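**For release in March: Junby 2 opens up the practice kitchen**

I've been itching to write this one for months, so forgive me if it reads more like a letter than an announcement. We're Farquharson, a small outfit that makes simulated rooms for people who teach robot arms to do household jobs, and Junby 2 is now on offer to anyone who wants it.

If you used the first Junby, you'll remember one straight counter, one kind of light and a very polite set of objects. It did what we asked of it. It also let a lot of arms get good at a kitchen that no person has ever cooked in (mine has a phone charger in the fruit bowl and I don't think I'm unusual!). So we went back and rebuilt the room from the floor up, with a counter that turns a corner, shiny tile, strong wall colors and the sort of stuff people really leave lying out.
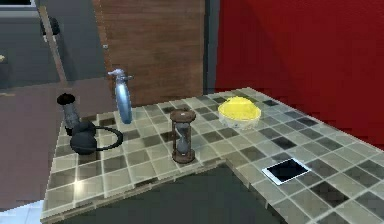 *Junby 2 practice kitchen, rendered view: headphones, hourglass, spray-type bottle, filled bowl and tablet on the tiled counter.*

The tile was my own hobbyhorse, I'll admit. A plain white worktop is kind to a vision system, and a mixed one with light and dark squares and a bit of glare is not. We kept hearing from early users that their arm did beautifully in the simulator and then went to pieces over a patterned surface at home. Now you can set the pattern yourself, or let Junby 2 shuffle it between runs, and you can turn the gloss up until it gets really mean.

Objects get the same treatment. You pick what goes on the counter, how far apart it sits and which way it faces, or you hand the whole thing over to the shuffler and go get coffee. Each layout gets saved with its own name, so when a run goes wrong you can call it back exactly as it was and try again. I use this more than anything else in the kit.

The other big piece is Sindemia, our add-on for arm control. It used to be a separate purchase and a fairly grumpy install. It now comes in the same download, and it talks to the room directly, so your arm model, your tag positions and your counter layout all live in one project file. Bring your own arm if you have one — we've tried to make the import painless, and the manual has a long chapter on what to do when it isn't. 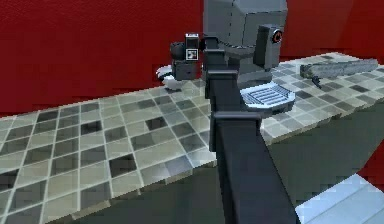
Sivden, who had the early build, told us that the saved layouts were what won them over, and that they would have traded half the new objects for a faster import. Fair enough! The import is quicker in the release build than in the one they tried, and we're still working on it.

Now the practical stuff. Junby 2 comes with 40 ready-made counter layouts and three lighting setups, and you can add as many of your own as you have disk space for. There are two licenses, one for classrooms and one for everybody else, and they contain the same software. The classroom one lets a whole group share a project folder. Projects from the first Junby will open, though you'll need to reset your lights by hand, and anything you did with custom wall colors should be checked before you trust it.

A few things aren't in this version, and I'd sooner say so now than get the emails. Liquids don't pour. Cloth is on the list, and I'm not giving a date for it. Two arms in one room will run, but we don't support it yet, so please don't build a course on it.

The download, the manual and the full list of layouts are on the Farquharson website. Reviewers can ask for a loan license through the press page there, and I'm happy to sit down on a call and walk you through a first session. Mornings before 11 are best for me.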